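Paper bags: which ones stay, which ones go

Posted October 13, 2023

I keep paper bags. By September the pile next to the fridge had stopped being useful, because pulling one bag out brought the rest down with it. I spent an evening sorting it and wrote down the rules I used.

Sorting

Flat-bottomed bags and envelope-style bags go in separate stacks. A flat-bottomed bag folds along its original creases, with the base turned up against the back panel. An envelope bag has no base and only needs pressing flat. Mixed together, the two types slide.

Grease is the first test. Any bag with a spot that shows through when held to the lamp goes out. Crumbs are tipped into the sink first, then the seams are run over with a dry pastry brush.

The second test is the top edge. A clean edge can be rolled down twice and clipped. A ragged one will not hold a roll, so I trim it with scissors to the nearest straight line. If that leaves less than 20 cm of height, the bag becomes a scrap liner for the counter bin.

Handles come off. I cut them close to the glue and keep the twisted paper ones for tying up cardboard.

Bakery bags

Printed bakery bags are a separate case. The print is usually on one face only, and I would like to keep that face intact. Melina Liapis saves hers as drawer liners, cutting down the side seams and discarding the back. I tried it and it works well in shallow drawers.

The blue-and-cream checkered one with the orange donut is a candidate. The printed side is worth saving. The whitish part is crumpled and torn along the top, so it will be cut away.

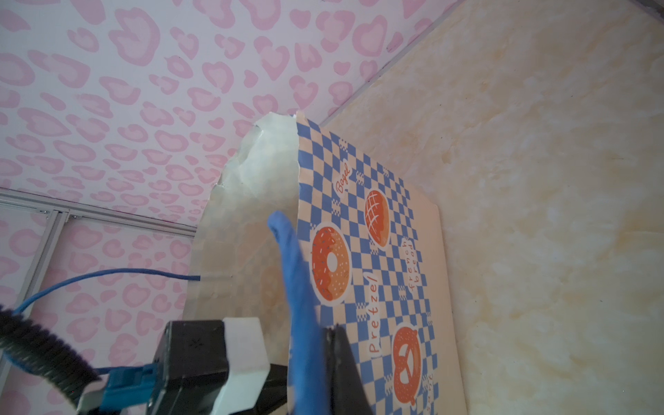 Storage

The sorted stacks stand upright in a magazine file, folds down, largest at the back. One file is the limit. When it is full, the oldest bag goes to the counter bin before a new one comes in.

I have not settled on a place for the drawer liners. For now they are under the baking trays.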